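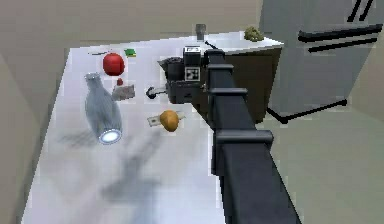
Does a higher score in a simulated kitchen show that one gripper is better than another?
Only in part, and only if the controller, the camera poses and the contact settings are held the same for both.

4.2 Comparing the two grippers

We compared the Cultow two-finger gripper with the Irneck adaptive gripper on the same simulated arm. Both were driven by the Hung controller with its default gains. Each gripper was given 1,000 pick attempts in the Buvine household environment, with object positions drawn from a shared list of seeds so that neither had an easier counter to work from.

Irneck completed 236 more picks than Cultow. We are wary of this number. When we cut the friction setting on the finger pads to the lower value used in earlier work, the gap shrank to 96, and no hardware measurement tells us which value is closer to the truth. Clear bottles were the worst case for both grippers. The wrist camera's depth channel is computed from the renderer's geometry, so a transparent object returns a clean surface that a real depth sensor would often miss. We therefore report bottles in their own row of Table 3 and leave them out of the headline rate.
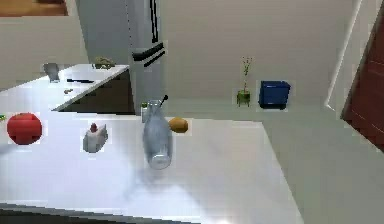
Figure 4. Countertop in the simulated kitchen, with a clear bottle near the center and no arm in view.

Reflections are a smaller worry but still a worry. The bright patch toward the front of the counter in Figure 4 washes out the surface, and both grippers were slower to commit to a grasp when the target was placed there. Whether that delay belongs to the gripper or to the shared perception model cannot be settled with our data -- we suspect the model.

We also ran 300 attempts per gripper with the start position moved out of the kitchen, so that the arm's mobile base had to cross other rooms before reaching the counter. Most failures in this set happened before the fingers had touched anything. They say little about grippers, and we would caution against folding them into a single score, as several benchmarks do.

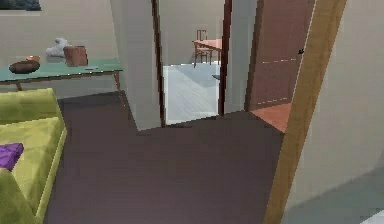 4.3 Sensitivity to camera placement

The wrist camera was moved to a second mount and the seeds from Section 4.2 were repeated. The ranking of the two grippers held for boxes and fruit but flipped for small flat items, where the Irneck fingers blocked more of the view.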